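Taking kids to the Justero open day in Detdale - worth the drive?

detdale_mom
Asked in Days Out, 6 replies, 445 views

Hello everyone! We're thinking of going to the robot open day at Justero in March, the one where they have the humanoid working in a kitchen. I have an 8-year-old who is wild about robots and a mother-in-law who is not (but she loves to cook, so I have hopes). It's a 47 mile drive for us each way. Does the robot do real kitchen work, or does it just wave at people? And can small kids get close enough to see anything? Thank you so much in advance, I know I ramble.

Vurton Fan
Went last year. Parking is bad, bring water. Didn't see the kitchen part, the line was too long.

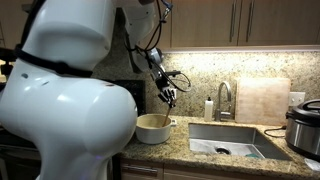
Posted by rinaldi_road
Helpful answer - marked by detdale_mom

Oh, do go! We had a lovely time, and I say that as somebody who was dragged along. The kitchen was my favorite part by a mile. It's set up like one you'd have at home, with granite counters, wood cabinets and a big cutting board leaning against the wall, and the robot works at the counter with a wooden spoon in its hand and the spoon down in a white pot. Your mother-in-law will have opinions about the stirring, I promise you - my sister certainly did, and the staff were so nice about it.

It's a big machine up close, all white and shiny, with black cables running along the arm, so a shy child might want to hang back a minute first. Ours was at the front in no time. Ask for the early demonstration at 10, when there's more room and the guides have time for questions. They repeat it after lunch, but by then we could hardly hear. The cafe closes at 2, so eat first!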